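Presix Kitchen Pack for School Robotics Clubs
Sold by Soltmont. Order code PX-300. Released February 2024.

The Kitchen Pack is a set of simulated kitchens for clubs and classes that write their own gripper control code. It holds 20 rooms, each with its own cabinets, wall finish and colours, and it runs inside the Presix classroom software. No arm is needed — pupils can work through the whole course on school computers.

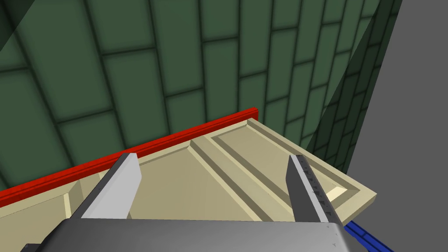
Pupils start by bringing the gripper up to a cabinet door and stopping short of it. Most first attempts come in too fast or at the wrong angle. A raised-panel door like the cream one is a good one to practise on, as the bevels and the groove give pupils edges to line the two fingers up with. Plain flat doors come later in the course and are harder to judge.

Shobha Kulkarni wrote the worksheets, which cover 19 club sessions. Brenda Maldonado tested them with her Year 9 group in January and the session on wrist angles was rewritten afterwards.

What you get:
Site licence for one school
Worksheets and teacher notes
Entry to the Casar Cup, simulation class

Price: £300 per school. The Parisi controller is sold separately and is optional — keyboard control works in every room.

Scores are saved per pupil, up to 999 runs each.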